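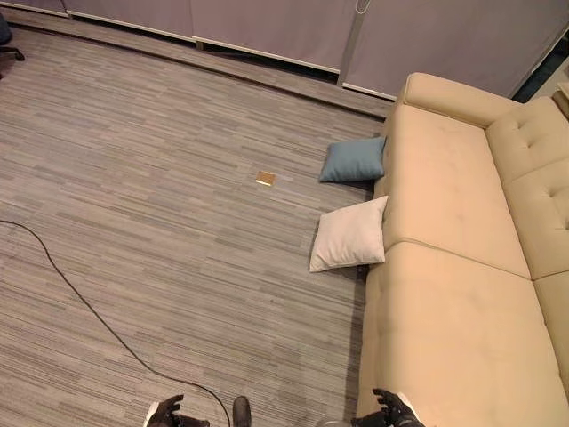

Chapter 4
Reading the Cup: Your First Tea Leaves

Home Contents Previous Next Glossary

I learned to read tea leaves from Glenys Mostyn, at her kitchen table in Ilville, and for the first month I saw nothing but wet leaves. Glenys would peer into my cup and find a swan, a ladder and a letter on its way (she was always finding letters), and I'd nod along and feel like a fraud. So if you finished Chapter 3 wondering whether you have the eye for this, relax! The eye comes with cups. I keep a notebook of mine, and the first 100 readings in it are terrible.

By the end of this chapter you should be able to pick a decent cup, brew and turn it, find your starting point at the handle, and tell the rim from the base. Symbols proper come in Chapter 5. Please don't skip ahead - I did, and I spent weeks calling everything a bird.

4.1 Getting comfortable

You want a plain cup, pale on the inside, with sloping sides and a handle. Mugs are too straight and the leaves slide off in a lump. Use loose black tea, no strainer, one small spoonful. Then sit somewhere soft and drink it slowly with your question in mind, and stop when there's a teaspoon of liquid left.
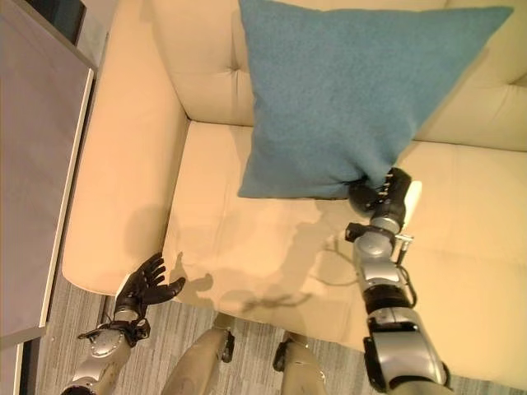

Figure 4.1. A teal-blue cushion on a cream sofa.

Now the turn. Hold the cup in your left hand, swirl it three times, and tip it over onto the saucer. Leave it alone while it drains. I was taught to count to 70, and my students in Wonham like to hum instead, and I can't say their readings are any worse for it.

4.2 Where to look first

The handle stands for you, the person asking. Leaves close to it are about home and the people in it, and leaves across from it are about strangers, travel, work. The rim is soon and the base is later. That's really the whole map, and you can do a surprising amount with it before you know a single symbol.

Try this: read one cup each morning for a week and write down only where the leaves sit. No swans yet.

Comments

Jenkins: Does green tea work? Mine all stuck together at the bottom.

wonham_reader: Green is fine if the leaf is small. I gave up on the big rolled kind.

Zulerwood: Got a big clump right by the handle the day before my sister turned up with her suitcases. Loving this chapter so far!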